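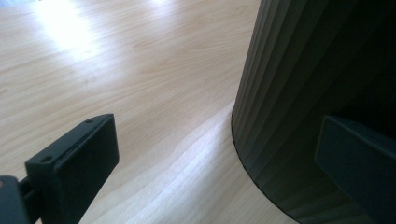
Start with the bug as users reported it: the Gritska scenery add-on loads fine, then the runway at Brokov flickers on final approach, always below 2,000 feet. Malte Hagedorn filed it in November and 22 people confirmed it. Pause here, ask who has seen it. Then talk about reflections. Point at the wood: the glare at upper left washes the grain out almost completely, and below it the grain is clear again. Our wet runway shader has to make that same change, and it makes it in one step.

**Cause**

- Two reflection passes run on the same surface.
- They disagree at low sun angles.
- Dry runways skip the second pass, so no flicker.

**Workaround**

Set reflections to Medium and restart the sim. Changing it in flight does nothing.

**Fix**

Britta Ruppert has a patch that merges the passes. Tested on 8 airports. Macapagal still shows a faint line at the threshold. Show the replay, then take questions.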